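A word from the proofreading corner

Well, the new style checker has been running on everyone's machines since the start of November, and I must say I've grown rather fond of it. Rolside (that's the one with the little blue underline) reads your whole page at once, so it spots when you've written "organise" in one place and "organize" 30 lines later. I ran my old walking guide through it and it found 146 slips — I'd have sworn there were two! 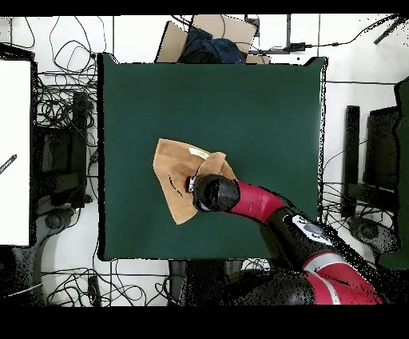
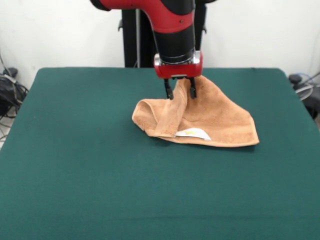 Tamsin McKinnon wrote in to say that it still trips over "practice" and "practise", and that she'd sooner read her pages aloud to the cat before trusting any underline. Fair enough, Tamsin, and do keep reading aloud. The free version stops at 200 words, so longer pieces need pasting in bit by bit, and please save your own copy before you accept any changes.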